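# Caramel keeps going grainy at the same point, and I don't believe the thermometer explanation

Posted in Sweets & Preserves by **fekwood_kitchen**

I've made the same soft caramel six times this month and four of those batches turned to wet sand. Same pan, same burner, same sugar. The recipe came off the back of a Halliday cream carton and it says, and I quote, "stir gently until golden." Everyone else on the internet says never stir, not even once, or the whole thing is ruined. They can't both be right, and I'm starting to suspect neither of them tested it.

What I do: two cups of white sugar, half a cup of water, medium heat. It melts, goes clear, bubbles for a while, and then right as it starts to pick up color at one side of the pan, I see a crust forming on the wall. A minute later the whole thing seizes. The two good batches I did exactly the same way, as far as I can tell, which is the part that bugs me.

The usual advice I've been given so far:

- Brush down the sides with water. Did it on batch three. Grainy.
- Buy a better thermometer. I have a Palel probe that cost me 36 dollars and reads fine in boiling water. I don't see how a thermometer stops crystals.
- Add corn syrup. Maybe, but my grandmother never owned a bottle of corn syrup in her life and hers came out like glass.
- "Humidity." People say this about everything.

I'd like to hear from somebody who has fixed this and can say what they changed. Please don't paste in a recipe. I have plenty of those.

---

**siris_saucepan**

You're right about the thermometer. It tells you when to stop, and your trouble starts long before that.

The stirring thing is half true. Stir all you want while the sugar is still dissolving. Once it's clear and boiling, put the spoon in the sink and leave it there. What sets a batch off is undissolved sugar getting back into the syrup, and the spoon is one way that happens. The crust on your pan wall is another. You say you brushed the sides on batch three, but when? If the crust was already thick and you knocked it down into the syrup, you made it worse.
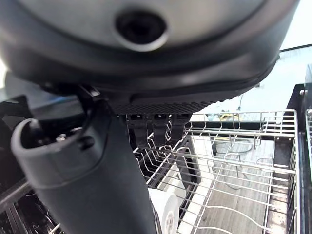
So start on low. Lower than you think. I give it a good ten minutes before I let it boil at all, and I rub a drop between my fingers (off a cold spoon, please, don't touch the pan) to check for grit. If it's gritty, it waits. Then I put the lid on for the first two or three minutes of the boil. The steam runs down the walls and does the brushing for you. Lid off after that and don't touch it except to tilt the pan.

I'd also add a squeeze of lemon juice at the start. I was as doubtful as you are until I made two pans side by side, one with and one without, and the plain one went first. That's one test in one kitchen, so take it for what it's worth. Your grandmother may well have used vinegar or cream of tartar and never written it down. Ask whoever has her recipe cards.

One more question: are you washing the pan between batches, or just rinsing it? A few leftover grains in the corner will do it.

---

**butterside_down**

humidity is real, I live on the coast and my brittle goes sticky every summer. Just use the corn syrup, nobody can taste it. Or buy a jar!

---

**old_range_cook**

Humidity makes finished candy sticky. It won't make a boiling pan of syrup seize, so that's a different problem from the one being asked.

I mostly agree with the long reply, except I've never gotten anything out of the lid trick and I've tried it plenty. A wider pan on a burner that fits it did more for me. If your flame licks up one side, that side browns early and dries out at the rim, and you mentioned the color always comes in at one side.

A grainy batch isn't garbage, by the way. Add a half cup of water, put it back on low, let it all melt again and carry on.

---

**fekwood_kitchen**

Update, since people never post these. Slow start, lemon juice, lid on for three minutes, no spoon. It came out clear. I also scrubbed the pan properly, which I will admit I had only been rinsing, so now I have no idea which of those did it. Going to drop the lemon next time and see. The burner does sit crooked, and I've put a folded bit of foil under one foot of the grate for now.

Not trying the jar.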